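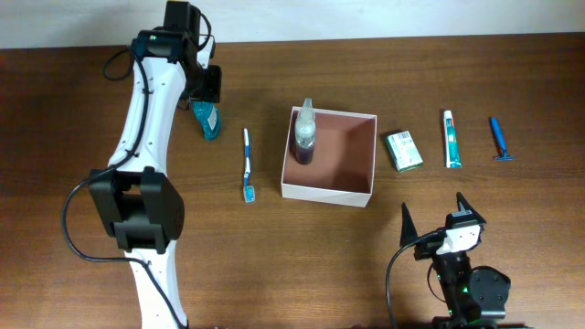 Read the "Known problems" section before you load anything. Most of the people who have written to complain about this dataset had skipped it, and a few of them had already published.

# collach-stories

Collach is a table of 335 stories told in print or on air about musicians who recorded at the Yule, the old dance hall in Pororent that was used as a studio and later as a live room. Each row is one claim: who was in the building, who played on what, who fell out with whom, who wrote the second verse in the parking lot. Each claim is linked to the places where it was published and, when we could find any, to paper from the time.

I started it to settle an argument about a bass part. The argument is not settled.

## What you get

```
collach-stories/
 claims.csv
 sources.csv
 links.csv
 paper/
 index.csv
 notes/
 scripts/
 check_links.py
 rebuild.py
 CHANGES.md
 README.md
```

`claims.csv` has one row per story. `sources.csv` has one row per publication or broadcast. `links.csv` joins them. The `paper/` folder holds an index of session sheets, union forms, hall rental receipts and tape box labels, with typed notes for each. There are no scans in it. Trastau, the label that owns most of the tapes, let us look at the boxes and would not let us publish pictures of them.

## Columns in claims.csv

| column | meaning |
|---|---|
| `claim_id` | short code, stable between releases |
| `claim_text` | the story in one plain sentence, our wording |
| `kind` | `session`, `friendship`, `feud`, `credit`, `money`, `other` |
| `first_seen` | year of the earliest published version we found |
| `event_year` | year the thing is supposed to have happened, often blank |
| `teller` | `witness`, `family`, `crew`, `writer`, `unknown` |
| `support` | `paper`, `two_witness`, `one_witness`, `none`, `contradicted` |
| `confidence` | 0 to 3, see below |
| `notes` | free text, sometimes grumpy |

Musicians are given as codes such as `M014`. The key isn't in the repo. Some of these stories are about debts and marriages, and half the people in them have living children. Anyone who knows the Yule records will crack the codes in an afternoon, so please don't describe the data as anonymous. It's slightly harder to search, and that was all we wanted.

## How a story gets in

1. It was published or broadcast in a form somebody else can check.
2. It names the Yule, or can be tied to a record made there.
3. It says something that could in principle be wrong.

The third rule throws out a lot. "There was magic in that room" isn't in the table. Neither is "they were like brothers," unless the teller hangs it on an event, such as a loan, a fight or a shared car to a show. The `friendship` rows are the softest even so. Two people can work the same circuit for years, get on fine, and then be promoted to lifelong best friends when a box set comes out.

## How support is decided

`paper` means a document made at the time that bears on the claim directly. A receipt showing the hall was rented that night doesn't prove who turned up, and we don't count it.

`two_witness` means two people who were there told it, and we found no sign that one got it from the other. I have doubts about this category. Musicians read each other's interviews. They also sit on panels together and agree with whatever the loudest one says. Treat it as a weak label with a strong name.

`one_witness` is what it sounds like. `none` means we traced the story back as far as we could and there was no witness at the end of it, only a writer. `contradicted` means paper exists and says otherwise.

In the current release 236 of the 335 claims are marked `none` or `one_witness`. I've been told that figure makes the project look hostile. I think it makes music writing look like music writing. If you want a warmer number, you could fold `one_witness` in with the supported rows, and I would ask you to say in your write-up that you did.

## The confidence column

I would drop it if other people's scripts didn't depend on it. It was filled in by two readers, working separately, who then talked about the rows where they disagreed. The talking was mostly done by the one with stronger opinions. We didn't keep the original separate scores, which was a mistake, so there is no agreement figure to report and you shouldn't make one up from what's left.

Use `support` instead.

## Known problems

**Copying.** A good number of the sources in `sources.csv` are the same press release wearing a different headline. One story about a broken amplifier appears in up to 43 places, and as far as I can tell every one of them goes back to a single sleeve note. We tag obvious copies with `derived_from` in `links.csv`. Less obvious copies are still in there looking like independent sources. Don't count sources and call it evidence.

**Anniversary years.** Claims bunch up around reissues. If you plot `first_seen` you get big spikes, and they tell you when Trastau had something to sell. A student paper based on the first release read the spikes as "renewed public interest." I'd want to see that shown some other way.

**Children and widows.** The `family` teller label covers a wide range. A daughter who was in the hall and a grandson repeating what he heard at dinner both get it. We meant to split it. We haven't.

**English only.** Several Yule acts toured abroad and gave long interviews there, probably franker ones. None of that is in the table.

**Who got asked.** Singers were interviewed over and over. The horn players and the engineers were asked once, if at all, and the people who ran the door and the snack counter were never asked. So a claim marked `one_witness` may be true and well known to a dozen people who never met a reporter. The label tells you about the record of the thing. It can't tell you about the thing.

**Dates.** `event_year` is blank more often than not. Where it's filled in from the teller's memory there's an `m` in the notes. Memory dates drift toward the year of the hit.

**Our own wording.** We boiled each story down to one sentence, and boiling changes things. "He may have sat in on a couple of numbers" is a different animal from "he played on the session." We tried to keep the hedges. When we checked a batch in January we found rows where we'd lost them, and those are fixed in this release. I assume there are more.

## Things this is not good for

- Training a model to tell true stories from false ones. The labels describe how well a story is backed up. Plenty of `none` rows are likely true and a few `paper` rows rest on forms that bands filled out wrong on purpose to get an extra fee.
- Ranking musicians by honesty. Someone tried. The people at the top of the list were the ones who had died before the interviews started.
- Settling royalty claims. Please talk to a lawyer and leave me out of it.
- General statements about the music business. It's one hall in one town.

It might be useful for looking at how a story changes as it's retold, provided you read the linked sources yourself and don't lean on our summaries.

## Rebuilding

```
python scripts/rebuild.py --out build/
python scripts/check_links.py build/links.csv
```

`check_links.py` will report dead addresses. There are a lot. Where we had a saved copy the `archived` field in `sources.csv` says `yes`, and where we didn't it says `no` and you have only our word that the page existed. Filter on that field if our word isn't enough for you. It shouldn't be, for anything important.

The script wants UTF-8 and will fail without much explanation if a spreadsheet program has been at the files first.

## Corrections

Open an issue with the `claim_id`, what you think is wrong, and what you're basing it on. "Everybody in Pororent knows this" has been offered as a source more than once and has been turned down each time. A photo of a session sheet is ideal. A recorded interview with somebody who was in the building is good. A fan site quoting another fan site will be added to `sources.csv` as a copy and won't move the label.

We don't remove rows on request from labels or managers. We do listen to families, and some rows have been reworded after a phone call.

## License and release

Tables and notes are CC BY 4.0. Scripts are MIT. The quoted fragments in `sources.csv` belong to whoever published them and are kept short.

Release date: June 4, 2026. Changes since the last release are in `CHANGES.md`, including the rows that went from `paper` back to `one_witness` after we looked harder at the handwriting. The bass part is one of them.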